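From: Leire Cifuentes
To: home-and-shop-machines list
Subject: Re: Re: so when do I get one that does the boring jobs?

Anselmo Barroso wrote:

> I've read four or five of these breathless articles now and I'm still
> standing in the back of the store every morning flattening boxes by
> hand. We get 28 cartons on a light day and 56 before the holidays. My
> nephew can do it half asleep. Surely this is the easiest job in the
> building? No customers, nothing breakable, and if you tear one it goes
> in the baler anyway. Leire, you're the one who works near these
> things. Is it a matter of money, or can they just not do it yet?
>
> Also, does anybody still have the manual for the old Cullon baler? Mine
> has lost its middle pages.
>
> Anselmo

Hi Anselmo, hi all,

I have the Cullon manual! It's a photocopy and somebody has spilled coffee on the electrical section, but the middle is all there and I'll scan it for you. Ask me again if I forget, because I will.

On the boxes – it's both, I think, but mostly the second. You picked a harder job than you meant to. I used to think the same as you, that cardboard had to be the gentle end of the pool, and then I spent most of December watching people at Gredmont try to get two arms to fold the stuff, and I came home with a lot more respect for your nephew.

The trouble starts with the fact that a carton isn't really one thing. A mug is a mug from the moment you pick it up to the moment you put it down. A carton is a box, then it's a floppy tube, then it's a flat sheet that wants to spring back open, and every one of those needs a different grip. You and I do it with a knee and a forearm and some bad language. We lean on it. The machines I've seen don't lean on anything, they mostly want to pinch, and pinching is a pretty poor way to handle something as wide as your arms can reach.

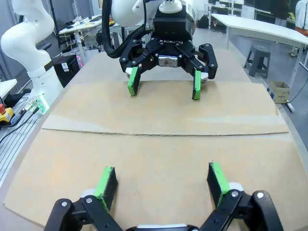 Folding is where I'd look first if you want to know how far along all this is. Bringing one side of a sheet over is the kind of thing a two-armed setup ought to be good at, and you can see why people try it, with a gripper on either side and the crease running straight across between them. But look at what they've got to work with. Two fingers on the near one, with those green rubber pads on the insides, and a big flat piece of corrugated lying on a table. To pinch a sheet that's lying flat you have to get something underneath it first, and a fat padded finger is the last thing I'd choose for that. I'd use a fingernail. Or I'd slide the whole thing out over the side of the table until I had something to grab, and some of the better demos I've watched do just that, which made me laugh out loud the first time.

Then there's the pushing down. A crease needs a good firm press all the way along or the panel comes creeping back up at you. You feel that through your palm without thinking about it. The arm has to be told how hard is hard enough, and the right answer for a heavy appliance carton will crush a thin one.

So can they do it? I'd say yes for a sheet that's already flat and creased, put down in the same spot each time, with somebody patient standing by. For your back room, with cartons of every size arriving half taped and one of them damp, I wouldn't put money on it for a good while. And you did ask about money! The Kushwaha people quoted a friend's shop for a packing cell and the answer was a 2 year lease plus 340 a month for service, and that one only stacks boxes that come off a belt all facing the same way. Nobody was offering to open or flatten anything.

The house chores people are always asking me about go the same way, by the way. Vacuuming, fine, that's been fine for years. Loading a dishwasher is getting there if you don't mind it taking the whole evening. Laundry is cardboard's evil cousin, all flop and no edges, and I still wouldn't trust one with a fitted sheet (I wouldn't trust me with one either).

If you want something that'll help this year, I'd skip arms altogether and look at one of the powered carton flatteners. Wositov makes a little one that you feed by hand, and the shop next to my sister's has been happy with it. Noisy as anything, though, so maybe listen to one running before you buy, especially if your break room is still on the other side of that thin wall.

Has anyone else on the list seen a machine cope with packing tape? I mean really get a corner up and pull it off in one go. I've been keeping an eye out and haven't seen it done yet, and I'd love a link if there is one.

Leire

P.S. Anselmo, which Cullon is it, the one with the side door or the top loader? I think my copy is for the side door.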